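Condensation on inside of wood window, lower pane only

ghubmann
Wood frame, one horizontal muntin, smaller pane at the bottom. Indoor humidity reads 32 percent in the morning and the lower glass still fogs. Radiator is on the opposite wall.

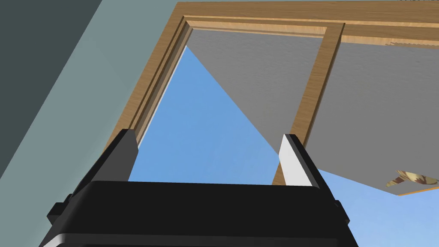

Wood frame, seen from below.

rana_k
Cold air pools at the sill. Move the heat source or get air across the glass.

Nidex
Disagree. At 32 percent the dew point is too low for that. I'd suspect the meter — mine read 2 points off when new and got worse. Do a salt test first.

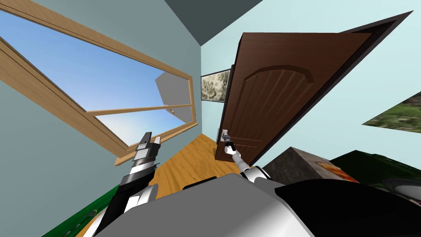
Check the glazing putty as well. A gap at the muntin lets outside air chill the edge of the lower pane.

ghubmann
Salt test done. Meter is low by a lot. Putty check will wait until August.

rana_k
Still wouldn't rule out the radiator.

Last updated: August
Related topics
Sash latch won't pull tight (113 replies)
Linseed putty cure times
We use cookies to keep you signed in. Accept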